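Packing cell at Grerkent settles in after a long winter

16 Jun 2019

Manju Chaudhary had run the packing line at Grerkent for six years when the company decided to automate one end of it. Her title went from line lead to cell technician. The pay grade moved up a step, and the job, she says, changed more than the title did.

"I used to watch people. Now I watch cycle times and I watch people," she says. "The second part didn't get smaller."

The cell handles repair kits: small hardware and hand tools picked, boxed and sent on to the Bunura warehouse. Before the changeover, kits were packed by hand at three benches. Repetitive reach was the main complaint on the injury register, followed by sore wrists. The arm was commissioned in September and took over the pick-and-place portion. Kit make-up, inspection and rework stayed with staff.

Much of the early effort went into where things sit. Rollers, boxes and tool cases all had to have a position the arm could reach and a person could reach as well, without either one waiting on the other.
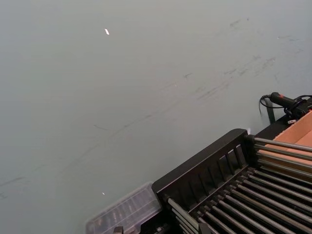

Rollers at the packing cell, with a clear plastic case set down alongside.

"A person will work around a box that's out by a hand's width. They don't even notice they've done it," Chaudhary says. "The arm goes where it was taught, plus whatever correction the camera gives it. So you find out very quickly how untidy you've been."

The first target was 200 kits per shift. The cell missed it for several weeks, mostly on failed grasps. Thin items were the worst, then anything with a cord. Each failure stopped the cycle until someone cleared it and pressed resume, and in the first full month the log recorded 3,042 stops. Chaudhary went through the log herself and sorted the entries by item.

"Management wanted to talk about the arm. I wanted to talk about the cords," she says. "A loose lead has a different shape every time you put the tool down."

The fix was partly software and partly habit. Görtz, the integrator, retuned the grip force and the approach angle over two visits. The staff, for their part, wrote a placement sheet for the bench, which has since been revised more often than anyone planned. Stops are now under 50 in a normal week.
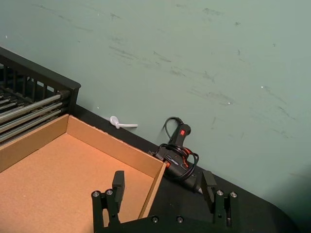 Training took longer than the installation did. Grerkent put 2 operators per shift through the Dorkira course, covering recovery from a fault, re-teaching a position and changing the finger pads. Chaudhary would have liked everyone to go. She still teaches new starters at the bench, beginning with the gripper and an empty carton, and she leaves a glue gun beside it with the cord in coils so they can judge for themselves which of the two is the harder pick. "They all say the gun because it's heavier," she says. "Then we talk about the cord."

No positions were cut in the changeover, although two people who left over the summer were not replaced. Chaudhary is direct about that. "You can call it attrition. The roster is still shorter, and the people on it know why."

What remains is a different sort of tired. Wrist complaints are down. In their place she hears about concentration, and about the dullness of standing by for a machine that mostly doesn't need you. Rotation between the cell and the rework bench was brought in after staff asked for it, and the interval is still being argued over.

Asked whether she would go back to the old benches, she takes a while to answer. "For the company, yes, some days. For my shoulders, no." She is now drafting the labour plan for a second cell — same rollers, wider bench — and has asked for the operators to see the layout before it is signed off.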